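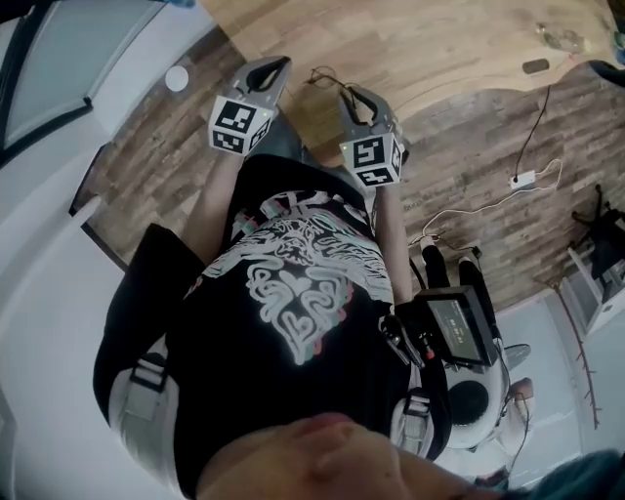 Fosidau Portable Tire Inflator: My Review After One Winter

I drive an old station wagon, and two of its tires lose air slowly when the weather becomes cold. The shop in Plomutholm checked them and found no nail and no crack, only some rust on the rims where the tire should seal. Cleaning the rims is on my list for spring. Until then I need to add air often, and the machine at the gas station is broken half of the time. So in November I bought the Fosidau inflator, the model with the cord for the 12-volt socket.

First impressions

The inflator came with a cloth bag, a spare fuse and a set of small nozzles for balls and bicycles. The body feels solid. The cord is long enough to reach all the tires of my car, including the rear ones, but I must pass it through the window and park with the socket side in my mind. For a pickup with a long bed I would measure before buying.

The air hose is my first complaint. It is short, and it is stiff when it is cold. If the valve is at the top of the wheel, the inflator hangs a little in the air and pulls on the connection. I have learned to stop the car with the valves low, which is not always possible to do for every wheel at the same time.

Speed and noise

My tires take 35 psi. From 30 psi the inflator needs a few minutes for each tire, and it is slower when the motor is already warm. The manual asks you to let it rest after 20 minutes of work. I have never reached this limit with a normal top-up, but one morning I filled a tire that was completely flat and I came close to it. The housing was quite hot near the hose by the end. I waited and then finished the job without problem.

It is loud. My neighbors leave for work later than I do, and I stopped using it in front of the house before 7 in the morning. The rubber feet help on concrete. On the gravel at my brother's house it walked away from the wheel slowly, so I put it on a floor mat.

The gauge

You set the pressure you want with two buttons, and the motor stops by itself. This is the function I like the most. On my unit the motor stops 2 psi too early when I compare with my good hand gauge, a Jolthorpe dial type that I trust. The difference is the same every time, so I simply set the number higher. But a person without a second gauge would drive with soft tires and not know it, and for a product with a digital display I find this disappointing.
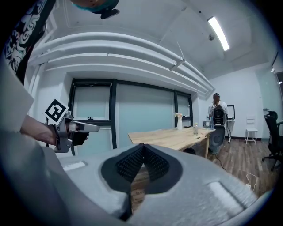 The display itself is bright and I can read it well in the dark. In strong sun it is more difficult. There is a small lamp on the front too, good enough to find the valve cap when you drop it in the snow.

The nozzles

The connector for the car tire screws on, and I prefer this to the lever type. It holds well. When you unscrew it, some air escapes, so do it quickly. The small nozzles have no place of their own in the bag and I have already lost one of them. I bought a replacement at the Powell hardware store, where it cost very little, and it fits the same.

Cord or battery?

Before buying I looked also at the battery version. It is more comfortable, of course, but I forget to charge things. An inflator that sits in the trunk from one month to the next should work when I need it, and with the cord it does. The manual says to keep the engine running during use, and I follow this, outside and never in the closed garage.

Who should buy it

If you top up your tires regularly and you own a separate gauge, I can recommend the Fosidau. If you have a truck or a camper with large tires, I think you will lose patience with it. I would give it four stars with a longer hose. As it is now, three and a half - and I am still using it every second week.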